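3. The boards and how they get filled

3.1 The number board

I should say up front that I like these puzzles a lot. I had one as a kid, my nieces have one now, and when Girish Rastogi and I were picking a task for this study I pushed for them pretty hard (he wanted jigsaws). The thing I wanted was a task that everybody understands without being told. Put an inset board on a table with a few pieces lying next to it and people just start -- we hardly ever got through our instructions.

Most of what follows is about the number board. It's a square of light natural wood with rounded corners, laid out five by five. The numbers run 1 to 20 in reading order, which takes up four rows, and the last row is arithmetic: plus, minus, times, divided by, equals. Nearly everything is a bright color, and the pieces are drawn as little cartoon characters, with eyes and faces. Figure 1 has it in use, with some pieces out to the right.

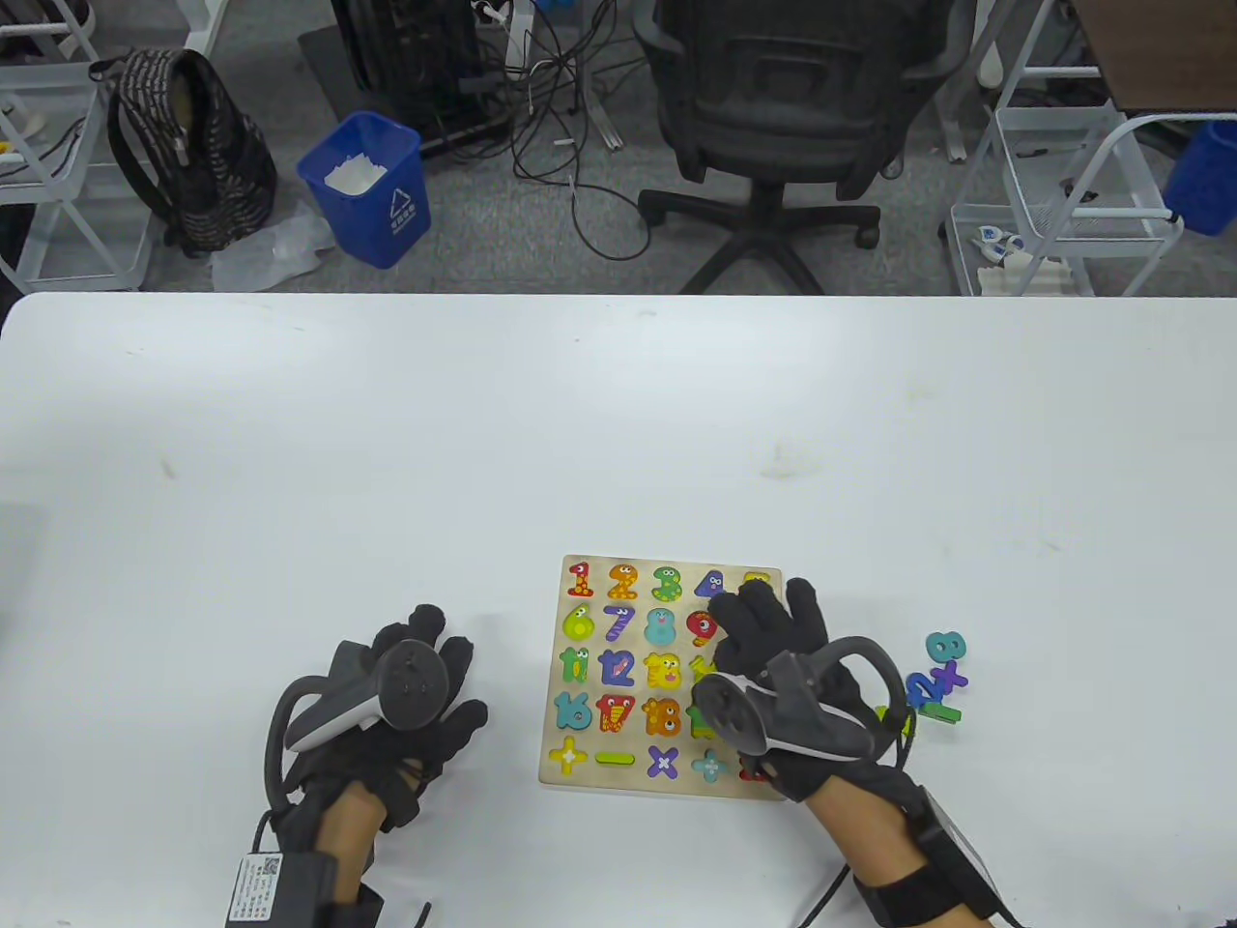 Figure 1. The number board on the white table, with loose pieces to its right.

We treat the symbols as part of the same set as the numbers, but our participants did not. In the talk-aloud recordings the bottom row gets called "the extras," "the math ones" and, from one very cheerful person, "dessert." It also gets filled last more often than you'd guess from chance alone, even when a symbol is the nearest piece to the hand. Crichton's old sorting task showed something similar with punctuation marks mixed in among letters, and I think it's the same habit: people finish the thing they can count through and then look around to see what's left over.

Color matters too, but less neatly than I'd hoped. There are several greens on the board. The 3 is green, the 11 is green, the 6 and the 14 are a limier green, and so is the minus sign. My guess going in was that people would pick a piece by color and fix the choice by shape, and that the greens would therefore be slow. They were slow for some people. Others never seemed to look at the color at all and went straight for the outline, and those people had no trouble with the greens but did stop and think over the 6 and the 9 (as you would).

3.2 The alphabet board

The second board is the alphabet one, also light wood, and I'll be brief about it here as it has its own paper coming. The big difference for our purposes is in the recesses. On the alphabet board the letter-shaped recess has a colored cartoon printed inside it, so an empty spot still gives you plenty to go on. You aren't only matching an outline. You can match a picture, or a patch of purple, or some stripes.

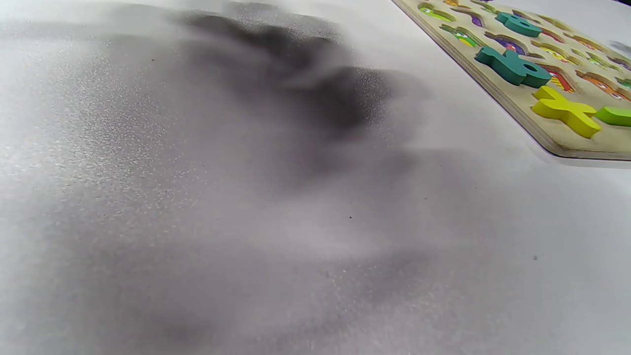
Figure 2. Part of the alphabet board, showing printed recesses.

I had expected the printing to make everything faster. It did help at the start of a session, when a lot of recesses were open and people were still getting their bearings. Toward the end it made very little difference, and a couple of participants told us the pictures were "a bit much." I have some sympathy! Kondov's argument that a busy background costs you as much as it gives you seems about right to me, although I wouldn't want to lean on our data for that.

3.3 What counts as a start and a finish

Every session on the number board was scored against the full board, with all the pieces home. We settled on this after a false start in October, when we scored against whatever the last person had left behind, and ended up with sessions that couldn't be compared. The rule now is dull but it works. The board is squared up more or less to the table, hands go down flat on either side, and then we begin. I say "more or less" because a slight tilt never seemed to bother anyone, and after a while I stopped fussing over it.
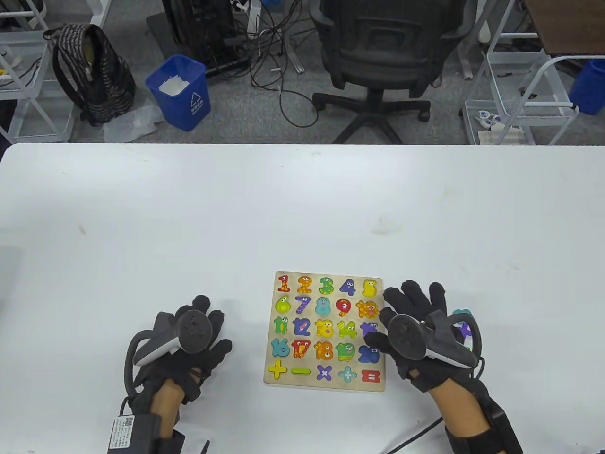 Across all sessions we logged 813 placements, and 603 of them went in on the first try with no turning or second attempt. I was surprised it was that high. The rest split into two kinds. In one, the person had the right piece and the right recess but came in at the wrong angle, and a small twist sorted it out. In the other, the piece was headed for the wrong recess altogether, and these are the fun ones, as you can often hear the person realize it before the piece comes back up.

The edge of the board deserves its own mention. Pieces bound for the right-hand column tend to spend a while hovering over the rim, or leaning on it, before they go anywhere. The board has some thickness to it and the pieces are chunky, so a piece that overlaps the rim sits up at a slant and hides its neighbors.

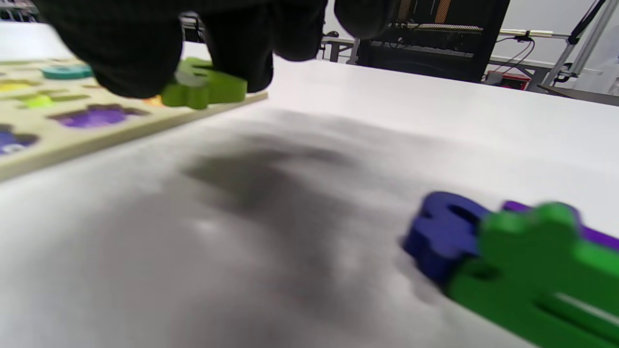

Girish thinks we should count that hovering as part of the placement, and I've gone back and forth. For now a placement starts when the piece first touches the board anywhere, rim included, and ends when the fingers let go. Under that rule the right-hand column comes out slower than the left. If you start the clock at the recess instead, most of the gap goes away, and I report both versions in Section 4.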